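Barard finger set for the Grivbridge hand-held gripper

Replacement fingers and pads, sold as a matched pair

The Barard set replaces both fingers on the Grivbridge hand-held gripper. Each finger is black plastic with triangular cutouts and is held by round-head screws. The blue rubber pads angle in toward the middle and can be changed without taking the finger off the tool. The set suits household handling work: bedding, clothing, baskets and small items picked up from the floor.

Supplied in the box: left finger, right finger, two pads, mounting screws and a 4 mm hex key. Colour is black with blue pads only. Spare pads are sold separately in packs of 6.

Pad care

Wipe the pads with a damp cloth after each session and let them air dry. Don't use solvent or petrol-based cleaners, which harden the rubber. Lint from towels and sheets builds up on the inner face and reduces grip well before the rubber itself is worn. Change both pads together at 1,200 grip cycles, or sooner if the edges have started to lift.
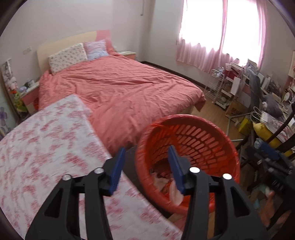

Perforated plastic is harder on pads than fabric. A pad pressed against slotted sides takes the load on a few narrow edges, and a tool used mostly this way should have its pads checked daily. Small nicks are acceptable. A cut that opens when the pad is bent is not.

Changing a finger

Switch the tool off and open the fingers fully. Support the finger, remove its screws and draw it straight out. Clean the mounting face, fit the new finger and start all screws by hand before tightening any of them. Close the gripper slowly and check that the pads meet evenly - if one sits ahead of the other, loosen the screws and reseat the finger. Recheck the screws after 24 hours of use.

The set does not fit the Andora bench gripper, which has a wider mount.

Spares and repairs

Enquiries about worn mounts go to Harsh Khurana at the Prajapati service desk. Please quote the serial number on the handle. Fitting notes revised Fri 2 December by Genowefa Brzozowska.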